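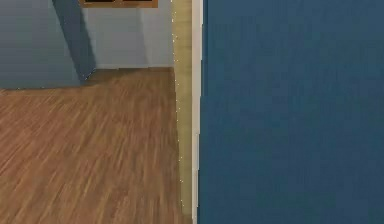 Simulator view at the doorway, blue surface at right, attached to the ticket by the reporting site.

Ticket subject: Navigation run halted at doorway, clearance rule not satisfied
Product: Nimri indoor navigation package, simulation environment
Reporting site: Plotcombe
Handled by: Plirnanley Support, Standards and Safe Operation
Priority: Normal
Status: Resolved, documentation change pending
Opened: Nov 10, 2019

Summary of the report

The reporting site advised that simulated runs through a residential floor plan were stopping at an interior doorway and would not resume without operator input. The halt message was "lateral clearance below minimum". The site asked whether the minimum could be lowered in the simulator only, so that the remainder of the route could be assessed before the February review.

The attached view is consistent with the message. A flat blue surface takes up the right half of the view at very close range, with the room and its plank floor visible through the opening to the left. The view alone does not establish whether the blue surface is a door or a wall panel, and the site was asked to confirm this from the scene file.

Entry 1, Support

The site was asked to supply the following:
- the run log for the halted run and the one preceding it
- the clearance profile in use, including any local overrides
- the scene file entry for the object nearest the platform at the time of the halt
- confirmation that the same profile is applied in simulation and on the physical platform

The site was also asked to make no change to the clearance value while the ticket remained open.

Entry 2, Reporting site

Logs and profile supplied. The nearest object is recorded in the scene file as a hinged door, state "open". The clearance profile is the default, with one override entered at Perorley when the floor plan was first imported. We were not aware of the override. The halt occurred on 7 of 13 runs. We note that the floor beyond the doorway is clear and that the planner had a valid path into the room on every occasion.

Entry 3, Support

The logs have been reviewed. The stop behaved as designed. The override changed the inflation margin on hinged objects but left the approach angle limit at its former value. With the two settings in disagreement, the planner was permitted to enter the doorway at an angle which the clearance monitor then refused. Whether a given run halted depended on the heading at which the platform left the hallway.

A valid path beyond a doorway does not satisfy the clearance rule. The rule applies to the full width of the platform at each point of the passage, including the door leaf in its current position.

The request to lower the minimum in simulation only is declined. Under the Plirnanley operating standard, a safety parameter must hold the same value in simulation as on the physical platform. Results obtained under a relaxed value may not be submitted for review.

Entry 4, Support

Corrective steps issued to the site:

1. Remove the imported override and restore the default profile.
2. Set the approach point for each interior doorway on the centre line of the opening, at a distance of 1000 mm from the threshold.
3. Confirm that the platform is square to the opening before it leaves the approach point.
4. Treat every hinged door as movable, whatever state is recorded in the scene file.
5. Repeat the route 35 times and retain all logs, including those of any halted run.
6. Record the profile version in the header of each log.

Where a halt recurs, the operator is to leave the platform in place and save the view and the log before issuing any recovery command. Manual reversal out of a doorway clears the monitor's buffer and the cause can no longer be determined.

Entry 5, Reporting site

Steps completed. All 35 runs passed through the doorway without a halt. Logs uploaded to the ticket. We have checked the other floor plans imported from Perorley and found the same override in one of them. It has been removed.

Please advise whether the earlier runs need to be withdrawn.

Entry 6, Support

Runs made under the override are to be marked "non-conforming profile" and kept. They are not to be deleted, and they are not to be counted toward the review. No further action is required of the site.

The import tool will be amended to display any override it carries across and to require written acceptance before the first run. The doorway section of the operating guide will be revised to state the approach point requirement, which at present appears only in the appendix.

Ticket closed with the agreement of the reporting site. To reopen, reply within 13 business days and attach the relevant run log.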